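I got Müzeyyen Türkmen on the phone at 10 in the morning and she was already wiping things down (of course she was!). She's kept the same tiny kitchen in Varamwood for 15 years, and she swears by a clear counter. "I put out one pan, one knife, one towel," she told me. "You want more, you go wash something first." I laughed, then looked guiltily at my own sink.

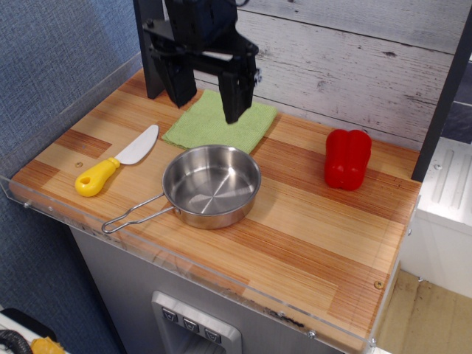 She's fussy about towels too, and folds them flat before she starts cooking. "My sister in Matstead bunches hers up," she said. "I fix them when I visit." Her whole cleanup takes roughly 15 minutes, and mine still takes all evening.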